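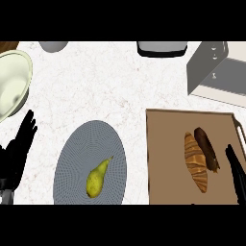 Marble worktops, would you do it again?

perowpete
Kitchen is finally being ripped out in August and we're stuck on the worktop. My wife wants white marble, I want something I can put a curry down on without having a funny turn. We've had a quote of £3913 from a stone yard over in Drurnach, fitted, sink cut-out included. The same yard will do quartz for £400 less. Anyone living with marble day to day? Is it as bad as people make out?

lemonsandlimes
We've had ours four years and I love it, but I won't pretend it's perfect. There's a ring by the kettle from a glass of orange juice my son left overnight, and a dull patch where I do the lemons for pancakes. You stop seeing them after the first winter. The first mark made me cry, the second I swore at, and after that I got on with my life.

Drurside_Dan
Don't do it. I fitted kitchens for years and marble was the one that got me the phone calls. People see it in a magazine, then it's in a house with two kids and a bottle of vinegar and they want to know why I haven't "sealed it properly". Sealer helps with stains. It does nothing for etching, that's acid eating the surface, and you can put on as many coats as you like. Quartz every time.

ecaterina_a
Dan, I've got to disagree with you a bit! My gran had a marble slab in her kitchen for her whole married life, rolled every pie on it, never sealed it once and it was lovely. Yes it had gone soft and a bit cloudy, but so had everything else in the house. I think the trouble is people wanting it polished like a hotel bathroom. Get it honed (matt finish) and the marks hardly show. Mine's honed and I'm a very messy cook.
Ecaterina Anghel

Drurside_Dan
Your gran had a slab, Ecaterina, she didn't have four metres of it with a hob in the middle. Fair point on honed though. It hides etching better. It does drink up oil faster, so you want to wipe up quickly round the cooker.

perowpete
Thanks all. Didn't know about honed, the yard only showed us polished. Is it more money?

lemonsandlimes
Ours was the same price either way but ask, they vary. Also ask to see YOUR slab before they cut it and not a sample the size of a coaster. We picked from a little square that was nearly all white and the actual slab had a great big grey streak. I like it now. Husband calls it the motorway.

moth_in_the_flour
Seconding the slab visit. Some of the whites have rusty or reddish veins and they look completely different under kitchen lights compared with outside in a yard. Take a cupboard door with you if you can. We took a door, a floor tile and a very bored teenager.

TGR42
Quartz isn't bulletproof either, by the way. I put a pan straight off the gas onto mine and it left a yellow mark that's never shifted. Installer said the resin had scorched and there was nothing to be done. So whatever you pick, buy trivets.

Drurside_Dan
True, and I should have said so. Granite takes heat better than both.

perowpete
Mentioned granite at tea and was told it looks like a bank. So that's granite gone.

ecaterina_a
Ha! She's not wrong, some of them do.
What about doing both? I've got a friend who had marble on the island, where she bakes, and plain oak along the wall by the hob and sink. Looks nice and it came in cheaper. Meléndez do offcuts if you only need a short run, worth a ring before you sign for the full lot.

TGR42
Oak by a sink? Hope she likes sanding.

ecaterina_a
Oil it twice a year and it's fine. Mine goes black round the taps if I forget, I'll give you that.

perowpete
Right, we've talked it over. Going back to the yard to look at honed and to see the real slab, and I've asked for a bit of offcut to take home. Plan is to leave it on the side with lemon juice, red wine, turmeric and a hot pan on it and see who blinks first.

lemonsandlimes
Do beetroot as well. Beetroot is the one.

moth_in_the_flour
And report back please, we're doing ours in the spring and I'd like somebody else to go first.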